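Kitchen > Cookware > Lids and Spares > Glass Pot Lids

Conden Round Glass Lid with Stainless Steel Rim

Print this page
E-mail this page to a friend

If you have a cupboard like ours, you'll have at least one perfectly good saucepan in it that has lost its lid somewhere along the way. Perhaps it went in a house move, or it slid off the draining board one night and that was the end of it. We hear from people every week who are about to throw out a pot they've been fond of for years, and we nearly always tell them to hang on a minute and measure it first, as a new lid costs a good deal less than a new pot and there's a fair chance we have one on the shelf.

The Conden lid is the one we sell most of, and it's been in the Trandarthorpe shop longer than the shelving has. It's a plain, clear glass lid with a band of stainless steel around the outside, and it'll sit happily on most straight-sided saucepans, stockpots and deep frying pans, whatever the colour or make. You can keep an eye on the rice or the porridge without lifting anything, and you'll lose a lot less steam that way (your windows will thank you in winter).

The rim is what we like best. On cheaper lids the metal is often so thin it starts to lift after a few months, and then you get dishwater trapped in behind it, which is a nuisance to get out. This one has a smooth, rounded band that wipes down easily – run a soft cloth around it while the lid is still a bit warm and it comes up lovely.

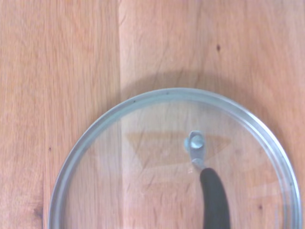
Awan wrote to us that the rim on theirs has stayed bright through three winters of soup, and asked whether the same lid came in a size to suit a big jam pan. It does, although the larger sizes can take us a little longer to get in, so please allow for that if you've got fruit waiting.

Measuring your pot

Turn the old lid over if you still have it, or lay a ruler across the top of the pot from inside edge to inside edge. It's the inside measurement we need. If you fall between two sizes, go up to the larger one and it will rest on top of the rim, which does the job nearly as well. Please don't measure the base, as a lot of pots taper and we've had quite a few parcels come back for that reason!

Looking after it

Hand washing or the dishwasher are both fine. Let the glass cool on a board or a wooden benchtop before it goes anywhere near cold water, and don't put it down on a wet metal sink straight off the stove. For cloudy marks from hard water, a splash of white vinegar and ten minutes' patience will usually sort it out. We'd steer clear of steel wool altogether.

Details

Catalogue no. 327
Diameters from 10 cm (milk pan) upwards
Price: $19 for the small sizes, $51 for the largest
Supplied by Jovov Kitchen Spares, Trandarthorpe
Page updated July 2020

Comments (3)

potsandpeas: Bought one for my mum's old soup pot and it fits better than the original did. Took a week to arrive but it was very well wrapped.

Marnie_T: Do you sell the knob separately? Mine is still good but I'd like a spare to put away.

Jovov Kitchen Spares: Hello Marnie, we do, and there should be more of them in by August. Drop us an e-mail with your lid size and we'll put one aside for you.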